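Hamidreza Asadi
@hamidreza_asadi · June 19, 2019

Thread on microphone stands, mainly the ones with a round weighted base. I have been told they solve everything. I have doubts.
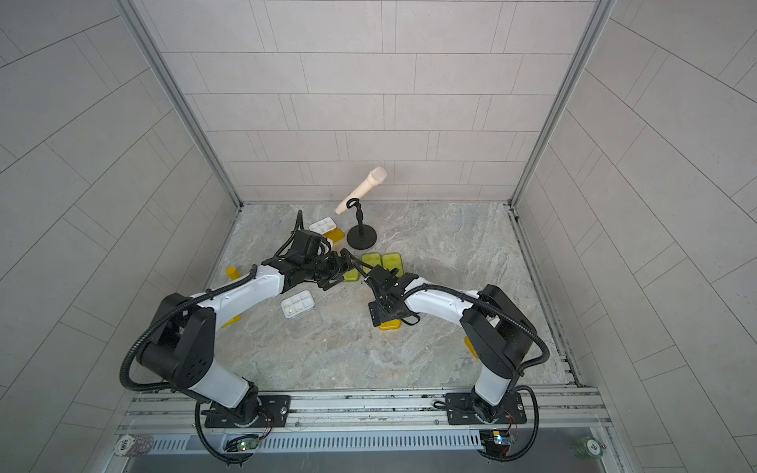 The pitch goes like this: no tripod legs to trip over, small footprint, looks tidy. Fine. Then you read the listing and it says "heavy duty," and you go looking for the actual weight and it isn't there.

Skunora does this. Three pages of copy about stability and no number for the base. If it was a good number they'd print it.

Next, the floor. Round bases like a flat, hard one. Put one on smooth stone or tile and it should sit level. Put it on a rug and the pole leans a little, then you add a mic and it leans a little more.

Hooman Taheri keeps telling me his Kiani stand has lived on carpet since February without trouble. I asked what mic he uses. It's tiny. Of course it's fine.

Clips are the other thing. A plain black clip at the top of a thin pole is OK for a light handheld mic. Anything fat and you're forcing it, and the plastic goes white at the bend and then it's done.

"Universal clip" means it fits the mic they had at the office that day.

Mostodmont wants $100 for theirs. I paid 20 for mine. The expensive one has a nicer knob. I'm open to hearing what else it has, but so far people just repeat "build quality" at me.

Also not sold on tile walls for recording, since someone asked. Looks clean, wipes down easy, and every hard surface throws your voice back at you. A better stand won't help with that. Hang a blanket first and spend money later.

Would I buy a round base again? Probably, for a hard floor and a light mic. For a boom arm, no. I want legs under that.

Replies are open. If you own the Mostodmont, put it on a kitchen scale and tell me what it says.

8 comments · 20 shares

Recent from this account
Jiltness pop filter: does it do anything?
Cable ties vs. tape, again
Why I sent back the desk clamp

Last updated 3 hours ago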